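Room Care and Presentation – Unit 8: The Bed as the Center of the Room
Handout for the spring group, Flasley Hospitality Short Course
Tutor: Kulsoom Marwat

Welcome back, everybody! This is the unit I look forward to all year. We have done bathrooms, we have done dust, and now we get to the piece of furniture every guest looks at first. Please bring this handout to the practical in April, and write on it as much as you like (mine from my own training is so covered in pencil that I can hardly read the type).

1. Why the bed comes first

Walk into any guest room and your eye goes to the largest pale surface in it. In most rooms that is the duvet. A guest who sees a bed with a clean, generous top will forgive a scuffed suitcase stand. The reverse doesn't work nearly so well, as Wayne Rowbotham found when he kept comment cards from his 28 rooms in Clulton for a whole season. The bed was mentioned more than the view, the breakfast and the parking put together, and the parking there is dreadful.

So: bed first, then nightstands, then everything on the walls. I know some of you were taught to start at the door and work clockwise. That's a perfectly good system for cleaning. For presentation I'd still like you to make the bed before you fuss with anything else, then stand at the foot and look at the room from there.

2. White on white

White bedding is wonderful to work with and completely unforgiving. Three things to watch for:

- Folds. A white duvet shows its shape through shadow. Soft, long folds look comfortable. Short, sharp creases look like the bed was sat on. Learn to tell them apart by looking across the duvet from low down, with a lamp on.
- Sheen. Smooth-finish cotton catches light differently depending on the direction you stroke it. Smooth from the head to the foot, always the same way, with the flat of your hand.
- Piping. If the duvet cover has a colored line along its side, that line is your ruler! Use it. A dark line that wanders will be noticed from the doorway, even by someone who couldn't say what's bothering them.

Yabsira Derese asked last session whether you should aim for no folds at all. My answer is no, unless the house style demands it. A duvet is a soft thing full of air – let it look like one.

3. Dark cloth on a white bed

Now for my favorite part. Small dark items show up on white bedding like ink on paper. That might be a piece of a guest's clothing, a cleaning cloth, or a decorative cloth you have been asked to lay on the bed. The same piece of fabric can look careless or deliberate depending entirely on how it is lying.

Try this at home before the practical. Take any dark cloth, drop it on a pale bedspread and go and stand by the door. Then come back, hold it by two opposite sides, lift it a little clear of the bed, let it hang level, and lower it so that it lies flat. Go back to the door. You will be amazed at how much calmer the whole room looks, and you've only changed one small rectangle.

A few working notes:

- Hold the sides and keep your hands level. If one hand is low, the cloth lands skewed and you'll be tugging at corners.
- Lift, don't drag. Dragging pulls the duvet along with it and undoes your smoothing. Dark fabric can leave lint on white, too, so keep a lint roller on the cart.
- Tags go underneath. A little white tag on a black cloth is the first thing anyone sees.
- If it belongs to a guest, fold it simply and leave it in plain sight. Never put it in a drawer.

Look at these with your partner and talk about what the dark cloth does to the white.

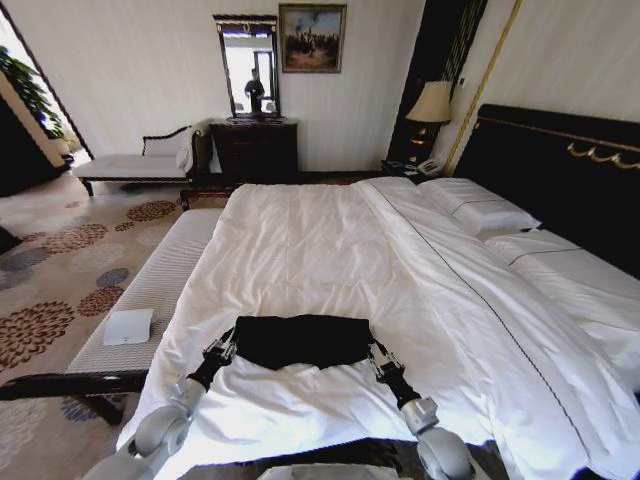
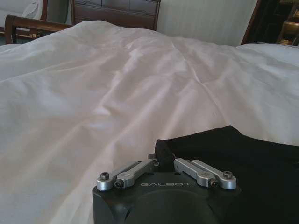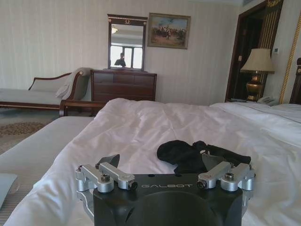
4. Around the bed

Once the bed is right, work outward. I like the lamp on while I do this, even at 3 in the afternoon, as a cream shade throws such a kind, warm light on white linen.

Pillows: they should sit against the headboard, with the openings of the cases facing away from the door. Dark headboards are a gift here. The contrast does half the job for you, so keep the pillow edges crisp.

Nightstands: lamp at the back, telephone within reach of someone lying down, cord behind. Wipe under the phone as well as around it (I do check).

Pictures and mirrors: straighten them last, from the foot of the bed. Gilt frames need a dry, soft brush. Please, no spray.

5. Before the practical

Read sections 2 and 3 again and practice the two-handed lay until it feels easy. Lionel Stockdale will be demonstrating the Jevness corner with us, and his are the neatest I have ever seen.

Last updated: April

Comments

Jordan Ashworth: Tried the dark cloth exercise with a black tea towel and my sister's bedspread. I can't stop seeing it now! Every towel in the house is bothering me.

Yabsira Derese: Thank you for answering my question about folds. Does the same go for a thin summer duvet? Mine goes flat whatever I do.

Kulsoom Marwat: Good one, Yabsira. Shake it from the foot end first, then smooth only the top layer. We'll do it together in the practical.

Wayne Rowbotham: The parking has been resurfaced, I'll have you know.

Contact the course office | © Flasley Hospitality Short Course | Back to top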